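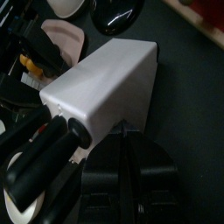 Vilém Krajčí thinks we should stop judging the fingers by how hard they squeeze and start judging them by how they let go, and he said so at length over coffee before I had even put my bag down. His view is that anything can hold a block, and that the trouble all comes at release, when a pad sticks or drags and the thing you have just placed so nicely goes sideways. I told him I would write it in the book, and so I have, and I think he is at least half right.

June, second notebook. Started 9:30, two arms up, Jistuteo controller on both. I had meant to spend the whole morning on the Pešek finger plates, but the Preso set came out of its box looking so tidy that I wanted to try it as well, and you all know how that goes with me.

Plan for the session was 200 grasps, split evenly between the two finger sets, same objects and same closing speed. I kept the speed at 30 percent for everything, which is slow and a little dull to stand next to, but I would like the numbers to mean something to whoever picks this up after me. Force limit stayed where Silvia Šindelář left it. (Silvia, thank you for labeling the config files, it saved me a good deal of grumbling.)

Wrist camera first. I am fond of having a view from down at the gripper, and when the approach is straight it is all you need. Once things are crowded together it gets harder, as the gripper's own housing takes up so much of the view and throws a shadow to one side, and the segmentation kept wanting to join that shadow to the dark tabletop and whatever dark thing was nearest. Pale objects came out fine. Black ones against the charcoal surface were a misery. I raised the exposure by 2 steps and it helped a bit, though the shiny pieces then bloomed. Would like to try a small ring light, if Sotwood ever answer my message about the bracket.

The fixed camera is much calmer about all of this and I would trust it for the coarse approach any day. Where it lets us down is when an arm comes in close to something of its own color, and then it is hard even for me to say where the finger ends and the object begins — and I know where I put it!

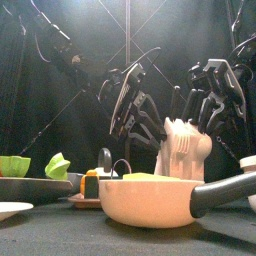

Fixed camera view, both grippers over the knife block, pan in front.

The knife block is my favorite test piece at the moment and also the one I swear at most. The handles stand close together, so a finger that is a hair too wide catches its neighbor on the way in. The Pešek plates managed it more often than I expected once I brought them down along the slant of the handles instead of straight from above. The Preso fingers are kinder on round things, and I was happy with them on the pan handle, but they want more room than the knife block gives.

Stopped at 55 grasps with the Preso set when the left wrist started reporting a joint warning. Cleared it, ran again, same warning. I suspect the cable loop is being pulled at the far end of the rotation, but I have not proved it, so please don't go writing that up as the cause. The Pešek run is still to be finished too.

For Vilém: I did add a release column to the sheet, and I am scoring it clean, dragged or stuck. Come and argue about the middle one.

To do next time: reroute the left cable with more slack, redo the hand-eye calibration before touching anything else, try a matte tape on the finger edges so the fixed camera can find them. The spare pads are in the top drawer, under the hex keys. Arms parked and power off at 4:15.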